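# Acceptance Test, Hurkville

The contract with Juvness was signed in July. It ran to 14 pages, and 5 of them were a list of chores. Item one was laundry, sorting only. Item nine was the one everybody argued over in the hallway: pour a drink from a bottle into a cup and put both back down.

I was the assessor. I had assessed dishwashers, lawn mowers and one machine that claimed to fold fitted sheets. The work is the same each time. You read the item, you start the clock, you write down what you see, and you leave the opinion column blank until the end of the day.

The unit was called Flolesska. It had two arms, a gripper on each, and a maintenance log of 2,000 entries, most of them in the same weary shorthand. "L wrist recal." "R finger, replaced pin." "Cup again." I read the log on the train to Hurkville and stopped at the entries for cups. A cup is a poor thing to hold. Squeeze too lightly and it slides, too hard and the rim goes oval and whatever was inside comes up over the edge.

Laundry took the morning. Flolesska put the socks in the sock bin and a tea towel in the sock bin, and it did this at the speed of someone listening to the radio. I wrote down the tea towel. Cutlery was better. Wiping a counter was good, apart from one corner it treated as belonging to somebody else.

The engineer from Fonseca had come to watch on behalf of the buyer, a chain of care homes. She had a sandwich in her bag and didn't eat it. At the break she asked me whether I thought the machines were ready, and I told her the opinion column was blank.

"But if you had to," she said.

"I don't have to until four."

She said her father lived in one of the homes. Staff there were supposed to offer each resident a drink up to eight times a day, and on a short shift it came to three. She wasn't complaining about the staff. She had done the arithmetic, was all, and she wanted to know if a pair of arms on a bench could make up the difference.

I said that a pour of 300 millilitres had a tolerance written beside it, and that I would measure against the tolerance. It was a stiff answer. She nodded as though it was the one she'd expected.

We went back in for item nine. I read the wording aloud, as the procedure requires, and checked the setup against the sheet: one bottle, uncapped, one cup, pink, nothing else for the arms to confuse them with. I took my place behind the line and put my thumb on the clock.

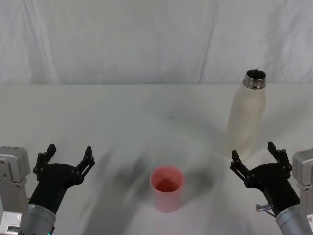
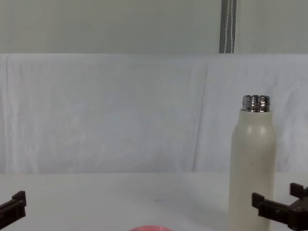
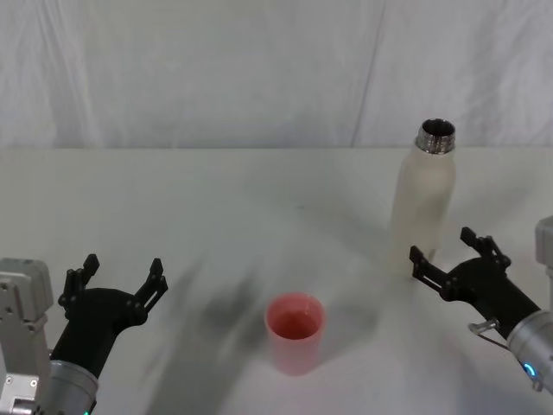
The procedure allows the unit a planning interval before first movement. There is no upper limit given, and I have twice asked for one to be added. I have seen a planning interval of less than a second, and I have seen one that outlasted the assessor's shift.

The engineer stood beside me with her arms folded. I could hear the cooling fans, and past them a trolley with a bad wheel going down the corridor.

"What's it doing?" she asked.

"Deciding which hand," I said. I had no basis for it – the sheet says nothing about hands – but my mother used to stop in the same way at her own kitchen bench, in the last year, with the kettle in front of her. She knew what a kettle was for. She was working out the order of things. I would stand in the doorway and not help, because she'd asked me not to, and some days there was tea.

I hadn't thought about that in a long while, and there was no column for it.

A motor started, low and even. The engineer unfolded her arms. I pressed the clock and began to write.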